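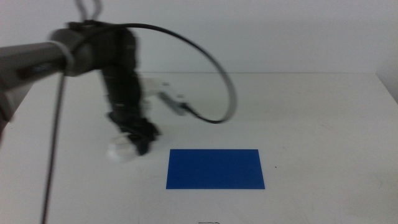
20th December. Handbag handles, strap wear and edge paint

Carried on with the Ploner tote. The customer wants the original handles kept, so the plan is still to strip the edge paint, re-glue where the layers have parted, and paint again. Both handles have opened on the inside of the curve where they sit on the shoulder. The left one is worse, with a gap long enough to take the tip of the bone folder.

Old paint came away in strips after warming. Residue sanded off with 400, then 600. Did not go finer. The last bag taken to 1000 before painting had poor grip and the first coat lifted at the buckle end.

Contact glue, thin, both faces, left until touch dry, clamped with card between the jaws and the leather. Marisol Carhuamaca suggests narrower card so the squeeze-out can be seen. Will try on the right handle.

Edge paint test, scrap from the same shoulder hide

Fusell, dark brown, 4 coats. Good cover after the second. Slight skin on the pot, strained before use. Bent round the dowel, no cracking.

Antoniuk, dark brown, 4 coats. Thicker, builds faster, redder than the bag. Cracked at the third coat on the tight bend. Could be my drying times, which were short. Repeat with overnight gaps before ruling it out.

Going with Fusell for the tote.

Strap, small crossbody

Strap measured 765 mm hole to hole on the long setting. Owner wears it on the shortest and still finds it low. She asked for 615 mm finished. Taking the full 150 mm from the plain end and leaving the buckle end alone, as the stitching there is sound and matches the body.

Mark from the centre of the hole, not from the tip. I got this wrong on the green one in the spring and had to make a new strap.

Thread: the linen in the drawer is a shade too yellow. Ulises Cuervo has a reel of the paler one at his bench and has agreed to part with enough for this job. Needle size as before. Stitch spacing on the original is uneven, so match by eye against the next section along.

Lining, evening bag

Not started. The lining has gone sticky inside the pocket and sheds black flakes on anything kept there. No point cleaning it. Pocket to come out whole and be used as the pattern for cotton twill. Check whether the frame screws turn before quoting a price, one head looks chewed.

Stock

Zastitz order has come short again. Magnetic snaps in nickel, none in antique brass. Email sent. The two bags waiting on brass snaps stay on the shelf with their tickets, and Marisol will ring the owners.

Glue tin is nearly down to the skin. Open the new one and write the date on the lid.

Next

Right handle, glue and clamp
Antoniuk retest, longer drying
Cut strap once thread is in hand
Look at frame screws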